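Section 4: Looking after your Fornano water softener

Welcome back! If you've worked your way through the fitting chapter you'll have a softener under the sink that is plumbed in, switched on and (we hope) quietly getting on with its job. What follows is the everyday care, and there really isn't much of it, though a little attention now and again will save you a good deal of bother with limescale later on.

Before you begin

You will need a towel, a washing-up bowl, an old toothbrush and the blue spanner that came in the bag with your hoses. If you can't find the spanner, any adjustable one will do the job, but wrap a bit of cloth round the jaws so you don't chew up the plastic nuts.

CAUTION: Never undo any hose while the softener is in service. Put it into bypass first, following the steps below, even if you only mean to have a quick look.

4.1 Putting the softener into bypass

1. Open the cupboard and find the two levers at the back of the unit. The left one is the inlet and the right one is the outlet.
2. Turn the inlet lever a quarter turn, so that it sits across the pipe.
3. Do the same with the outlet lever.
4. Open the red bypass lever between them. Your house is now running on ordinary mains water, so you can carry on filling kettles and flushing loos as usual.
5. Press and hold PAUSE on the front panel until the light turns amber.

Note: On the older Temik valve the levers are stiff when they haven't been moved for a while. Work them gently back and forth, and please don't be tempted to use a hammer. Keir Baxter on our repairs bench has a whole shelf of snapped ones and would be glad not to add yours to it.

4.2 Cleaning the inlet strainer

The strainer is a little mesh cup which catches grit before it reaches the resin. Clean it every June, or sooner if the water company has been digging up your road.

1. Put the softener into bypass (see 4.1) and lay the towel along the cupboard floor.
2. Set the bowl beneath the inlet hose and loosen the nut slowly. A cupful or so of water will come out, which is quite normal.
3. Pull the strainer straight out with your fingers.
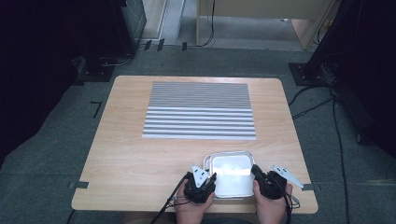 4. Rinse the mesh under the cold tap and brush it from the inside outwards, so the grit is pushed back the way it came.
5. Check the rubber washer. If it looks flat or cracked, fit a new one (Skinner part 300, sold in packs of 2).
6. Push the strainer back in, open end facing the mains, and do up the nut by hand. Finish with a small nudge of the spanner and no more than that.

CAUTION: Don't use bleach, limescale remover or washing-up liquid on the strainer. Whatever you leave in the mesh ends up in your drinking glass.

4.3 Going back into service

1. Close the red bypass lever.
2. Open the inlet lever slowly. You may hear some spluttering as the air finds its way out.
3. Open the outlet lever, then run the kitchen cold tap until the water comes through clear and steady.
4. Press START. The softener will rinse itself for 90 seconds before the light goes green.
5. Feel round each nut with a dry piece of kitchen roll. If the paper picks up any damp, tighten that nut a touch and check again after supper.

If the light stays amber, turn to the Grorer control panel pages in Section 6, where all the colours are listed along with what to do for each of them.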